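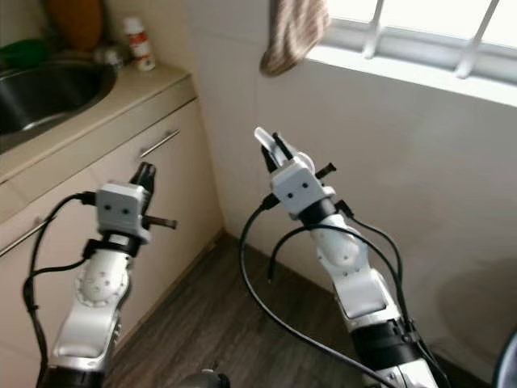 One reviewer of an earlier draft objected that a kitchen corner is a poor test of household competence, because a person can finish any single step in it without thought. We keep the setting for that reason. The steps are easy to state, and a failure cannot be blamed on an unclear goal.

Figure 3. Work area for the counter tasks: head view (top) and wrist view (bottom).

4.2 Counter tasks

The training set contains 2,680 demonstrations recorded at the Asach and Vuston sites. Evaluation used 166 trials, none of them drawn from kitchens in the training set. Each trial consisted of one instruction, such as moving a bottle away from the sink or opening a drawer by its bar handle. A trial was scored as complete only if the object was released in a stable pose and nothing else on the counter had been displaced. Partial credit was not given.

Both policies, Gebretsadik and Akuleo, received the same head and wrist views. Objects standing against a tiled wall were treated as a separate condition. Glossy tile returns strong reflections, and the wall limits the directions from which a small bottle can be approached.

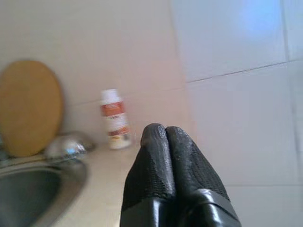
Operators at the Vuston site remarked that they would sooner have a machine that stops and asks than one that finishes most jobs and knocks over the rest. Our scoring does not capture this preference. A halted trial and a spilled bottle both count as failures, although the cost to a household differs greatly. We therefore report halts separately in Table 2 and make no claim that either policy is ready for unsupervised use. Cleaning the sink itself was left out of the protocol.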